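Hendale Parallel Finger Set, Long Pattern

Replacement fingers for two-jaw grippers on home and shared-workshop arms. Sold in pairs, with textured pads already bonded. Designed by Arnout Michiels and used on the two-arm table build at the Movisberg workshop, where the test load is a child's wooden number puzzle.

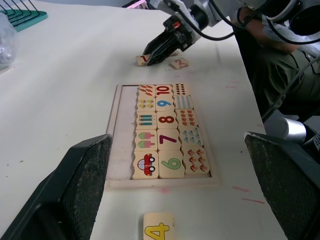 Specifications

Finger length: 54 mm
Pad length: 37 mm
Pad life: 500 hours of bench use
Fit: Dedley and Laizer wrist plates

Fitting

Power the arm down before removing the old set. Tighten each finger by hand, close the jaws on a flat tile, then finish with the driver. Leave slack in the wrist cable – a tight loop pulls the bracket out of square.

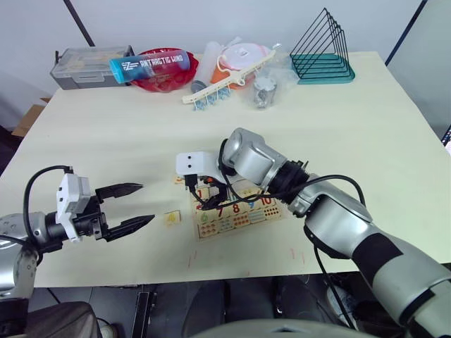
Rerun the jaw zero after every pad change. An offset left over from the old pads shows up first on small parts, where the tips close early on one side. Spare pads ship within 30 days.

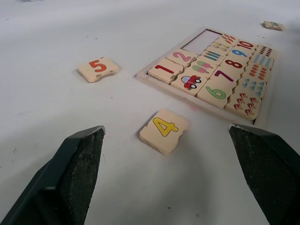 Loose 4 and 5 tiles beside the tray.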